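Rulau Doorstep app review: two election seasons in

Posted Apr 18, 2021 by Consuelo Goicoechea

I've been knocking on doors for city council candidates long enough to remember clipboards, and I loved my clipboard (I still have it!). So when Hawi Wubshet, who was running the field side of our Kamden ward race, told us we'd all be switching to the Rulau canvassing app, I grumbled for a week. Then I used it for the whole primary and the runoff, and now I have opinions.

The good stuff first. Setup took me one evening on the couch. You type in the code your campaign gives you, your walk list shows up, and each house is a dot on the map. Tap the dot, and you get the names, the party if there is one, and whatever the last canvasser wrote down. Our full list was a bit over 2,000 doors and the map never choked on it, even on my old phone. My biggest single day was 123 doors, with one battery charge and one very long lunch.

I also love the notes field. With paper I'd scribble "dog, side gate, mad about the bus route" and then nobody downtown could read it. Now it goes straight to the office, and Hawi could call the bus route lady back the same night.
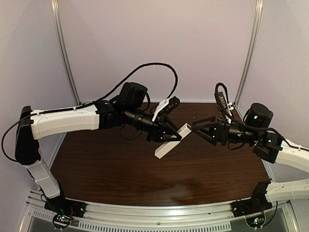

The offline mode is where I start to get cranky. Half of the streets up by the reservoir have no signal, and the app says it saves your answers until you're back in range. Most of the time it does. But I lost a whole block of Sorinport Avenue one afternoon, and support took four days to write back and tell me to reinstall. Reinstall! In the last week before a runoff! I went back and walked the block again, and people were nice about it, mostly.

The script screen could use work too. You can't change the text size, so if you need reading glasses like I do you're squinting on somebody's porch in the sun. And the answer choices are set by the campaign, so when a voter told me she was splitting her vote between our guy and Valeriano Figueroa for the at-large seat, there was no button for that. I put her down as undecided and explained it in the notes.

Price: our campaign paid $318 for the season, unlimited walkers. I've also tried Turunen, which the school board folks use, and it's cheaper and has bigger type, but the map is a mess and it kept sending me across the same four-lane road and back.

If your race is small, say a few hundred doors, paper is still fine. For anything ward-sized I'd go with Rulau, and I'd tell everybody to sync before they leave the last block with bars. Four stars from me, and I'll bump it to five the day they let me make the letters bigger.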